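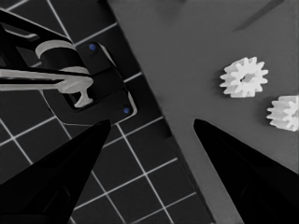 # Skokomier Bench Set

The Skokomier Bench Set is a collection of simulated manipulation episodes prepared at the Rirnham shared workshop. It supports members who are building the Astatach two-finger gripper and wish to test control code before running it on the shop arm.

## Contents

- 284 episodes, rendered from a wrist view in grayscale tones
- 3 task families: gear placement, roll handling, and free reaching
- 15 episodes held out for checking; these are listed in `holdout.txt`

Gears are rendered in white or off-white with plain, untextured surfaces. Members who print their own parts in other colors should expect a difference in appearance.

## Roll handling

Episodes in this family concern a large white roll with an open core. An approach is labeled `straddle` when the fingertips stand on opposite sides of the core opening. The label records position only — it does not indicate that a grasp was completed. 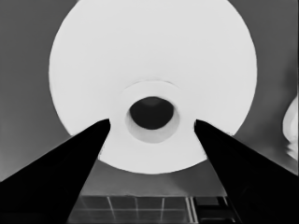
## Known limitations

- Finger surfaces show very little detail at close range.
- Objects near the border may be only partly visible.
- Contact forces for 5 episodes are missing and are stored as blank fields.

## Use

Files load with the Sosa reader, version 3 or later. Corrections should be submitted through the workshop issue tracker, with the episode number in the title.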